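Freezing and Reheating Custard Tarts: FAQ
By Trinidad Escobar – Updated July – 2 min read

Temperatures are in Fahrenheit and refer to the Costus tart recipe, nine-inch tin.

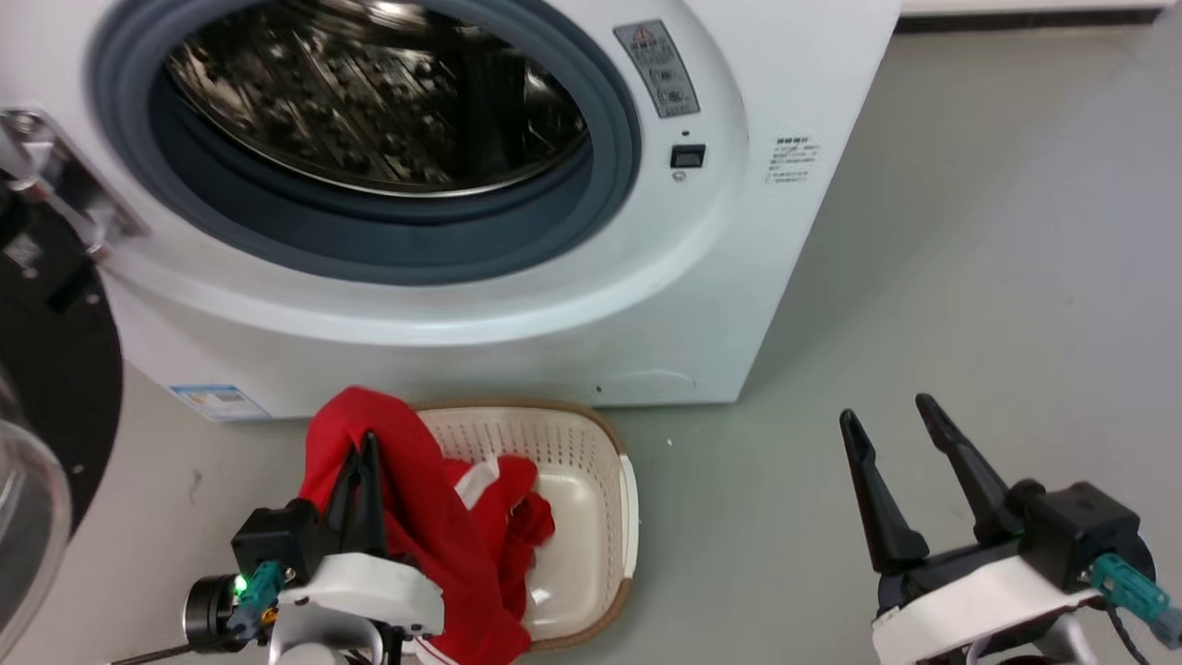 Aguirre wrote in to say that the filling split after a night in the freezer, even though the tart had set well, and asked whether more cornstarch would fix it. It will help. Increase the cornstarch by one tablespoon and bring the custard to a full boil for one minute before filling the shell.

Can I freeze the tart whole?
Yes, if it contains cornstarch. Egg-only custard weeps on thawing and should be kept in the fridge for up to three days.

How much filling does the shell hold?
The shell takes 600 ml. The Jamlow tin is shallower – reduce the filling by 80 ml.

What oven temperature is used for blind baking?
Bake at 370 with weights for 20 minutes, then without weights until the base is dry and pale gold.

Why does the crust go soft?
Usually the tart was wrapped while still warm. Cool it fully on a rack, chill uncovered for two hours, then wrap in plastic and foil.

Can I reheat it from frozen?
No. Thaw overnight in the fridge first. Reheat single slices at 300 for eight minutes. A microwave will turn the edges rubbery before the center is warm.

Does salted butter work in the pastry?
Yes. Leave out the added salt.

Can I use low-fat milk?
The custard will set, but softer. Cellham readers at higher altitude should stay with whole milk and allow an extra two minutes on the stove.

Get new recipes by email. Unsubscribe at any time.
This site uses cookies. Accept | Manage settings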